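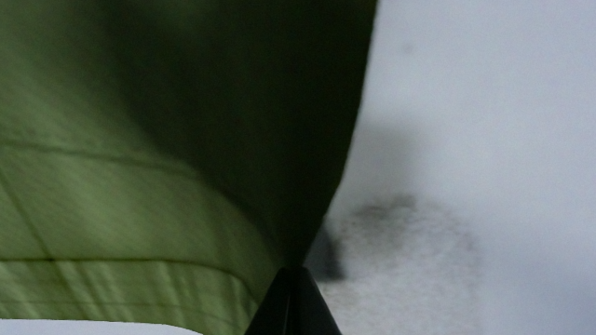

About Us > Clubs > Robotics

The Maltness School Robotics Club

We're the kids (and a few grown-ups) who stay after the last bell to teach robots how to handle laundry! The club started with two laptops and a box of donated parts, and now we fill most of the upstairs lab.

Our big project this year is called Hoani. It's a simulated gripper that has to pick up and fold cloth, and cloth is hard! A block stays the same shape when you grab it. A shirt bends, slides and hides its own edges. In the picture the black finger is right at the edge of a piece of green fabric, with the seam lines showing as the cloth curves. We do all our practice on the computer first, so a bad grab costs us a restart and a groan or two.

Thulani Tshabalala runs the coding side and Katsuhiko Ichikawa looks after the simulation (he also keeps the list of whose turn it is on the fast computer). Students pick their own jobs. Some write the grasping code, some build the fabric models, and some love nothing better than going through 153 failed runs to find out what went wrong.

In May we take our folding program to the Skolanen Challenge, where every team gets the same cloth and 900 seconds. Come and cheer!

New members are welcome all year, no experience needed. Just come up to the lab after school and ask for Thulani.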